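Omis Workplace Forum > Facilities and Interiors > Lighting
Topic: Pendant lamps in the lower-ceiling section – retain or replace?

Posted by mrashidi_facilities, 7/6/19

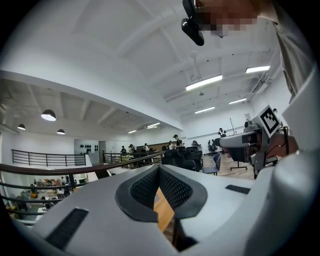

Ceiling lights in the main area, with the dome pendants to the left.

Members are invited to comment on the lighting of our shared workroom. The main area has a white ceiling with exposed beams and rectangular fluorescent fixtures. The adjoining section has a lower, darker ceiling with three black dome pendants. Management has received a quotation of $2925 from Gandden to remove the pendants and extend the fluorescent lighting into that section. A decision is required before the lease review in April.

Muthoni Rashidi
Facilities Coordinator

Reply from deskrow9

I wish to record my objection. The pendants are the only lamps on the floor under which one can read for an afternoon without a headache. The lower section was fitted out as a place for quiet work and should remain one.

Reply from t_escobar_tenant

With respect to the previous member, the section is too dim for close work at the tables. Our staff at Escobar carry their materials into the main area whenever labels must be checked. I support the proposal, although the price appears high for the work described.

Reply from cureo_second_floor

Cureo faced the same question on the second floor. We kept our pendants and had the bulbs changed to a brighter type. The total cost was $260, including labor. Several colleagues found the result too harsh at first – a dimmer was added two weeks later, and no complaints have been received after that.

Reply from deskrow9

I would support the course taken by Cureo. May I ask whether the fluorescent fixtures could also be placed on separate switches? At present the far end of the main area is lit whether or not it is in use.

Reply from t_escobar_tenant

Separate switches were requested last year and declined. I remain of the view that brighter bulbs will leave the corners dark, as a dome shade directs its light downward.

Reply from mrashidi_facilities

Thank you for these comments. I have asked Gandden to price new bulbs and a dimmer as a second option, and to state the cost of separate switches as its own item. Both figures will be posted in this thread. Members who have not yet replied may do so until then.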